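Reading time: 4 minutes

The Strebel desk, reviewed after a winter of sharing it

We bought the Strebel because of the robot. I may as well say so at the start, as the firm's brochure talks only of "people who think in curves" and I wouldn't want anyone to imagine we were such people. We are a repairs and returns office. We think in parcels.

Last autumn the management at Lirkov decided that clearing desks, putting away small returns and shutting drawers were jobs a humanoid could learn, and that the back office was where it should learn them. Jonas Frei, who had done most of that work for years while claiming to hate it, was moved to the phones. A new desk was ordered at the same time. It cost 965 francs, or 1,019 with the feet that go down to a proper height for Mirjam Hämmerli, and we paid for the feet.

So, the desk. The top is white, smooth and a good deal longer than you expect from the website. The front edge has a shallow curve cut into it, which is where your stomach goes. I was ready to be rude about the curve and I can't be. After a morning of typing with my elbows on something, I went back to my old straight desk and felt I'd been sent to stand outside.

The robot has no stomach, and works from the end.
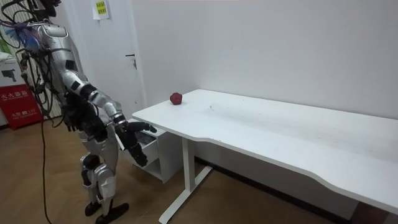 Drawer practice at the near end of the Strebel. The red thing at the back has the rest of the desktop to itself.

Under that end goes the small white cabinet, sold separately under the name Seveo. It has a drawer at the top and an open space below, and it fits between the end of the desk and whoever is standing there. The drawer runs well. I know this because I have heard it run more often than any drawer in my life. Konrad Bachmann set the target at 2,000 openings before the end of February and it got there with days to spare, without a squeak or a wobble. No reviewer I've read has given a drawer this kind of attention, and if you are choosing office furniture for its drawers I can recommend the Seveo without reserve.

White was a mistake. The middle of the top has picked up faint grey scuffs and smudges, and they don't shift with a damp cloth. Jonas says they come from hands that aren't his. Konrad says they come from coffee cups. The care leaflet says "a mild soap", and I have tried three kinds. If your work involves anything beyond holding a pen, get the oak.

The legs are better than they look. Each is a metal column on a long flat foot, and the foot sticks out far enough that I kicked it every day for a week. It doesn't wobble when leaned on. The height is set with a crank, and it's slow, and Mirjam and I now have an understanding about who sits there before lunch.

What the desk hasn't got is anywhere for cables to go. There is no tray or clip underneath, and no hole in the top. Strebel will sell you a tray, naturally. In a room where one of the staff has more wiring than the rest of us put together, I'd have liked one in the box.

As for what has changed, since people ask me that far more than they ask about the curve: the returns still need someone to open them and work out what the customer meant by "funny noise". Seraina Egger does that. She used to do it with a heap in front of her and now does it with a clear desk, which she says makes the heap feel closer. Jonas is good on the phones, to his own disgust. Two afternoons a week he goes back in to show Konrad how he puts things away, and is asked why he does it in that order, and finds he has no idea. He has started writing it down. I think it's the first time anyone here has asked him how he does his job, and I'm sorry it took a machine to bring it up.

We have all become tidier as well. I can't say whether that counts as automation. If you leave a mug out, you hear about it from Konrad, with a chart.

Would I buy the Strebel again? In another colour, yes. I looked at the Skulerura, which is cheaper and has the cable tray, but the top bends if you so much as sigh on it. Four stars out of five for the desk, five for the drawer. The crank can have two.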